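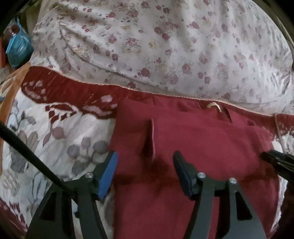
Budget for two handheld grippers, what am I leaving out?

Posted by Decha Inthanon

We're starting a small project on folding towels and clothes at home, and I have to send in an equipment list by October. The plan is two handheld grippers with a camera on each. Luditz quoted me 430 for one complete unit. Waklow sells the frame and fingers as a kit for 99, but you supply the camera and cable yourself. I have 1000 for everything. Is it safe to spend most of it on two Luditz units, or should I hold some back? Most of the work will be on beds, with thick fabric.

Kanokwan Klinhom

Hold some back. Two units at 430 leaves you 140, and you will need finger pads. Thick towels wear them down faster than shirts do. We changed ours after 43 hours of folding. Pads from Nuchit are 8 a pair and fit both frames, but check the screw spacing before you order. I would also put these on the list:

Spare pads, four pairs
One spare cable per unit, longer than you think
Storage for the recordings

The cable matters on a bed. Ours was too short and kept pulling at the gripper when we reached for the far side. If the total gets tight, buy one Luditz now and one kit later.

brilau_user

get the kit, cheaper

Decha Inthanon

Thanks both. The kit would need a camera I haven't priced, so I'm going with one Luditz unit, four pairs of pads and two cables for now. Does anyone know if Brilau still ships single cables? Their page only shows packs.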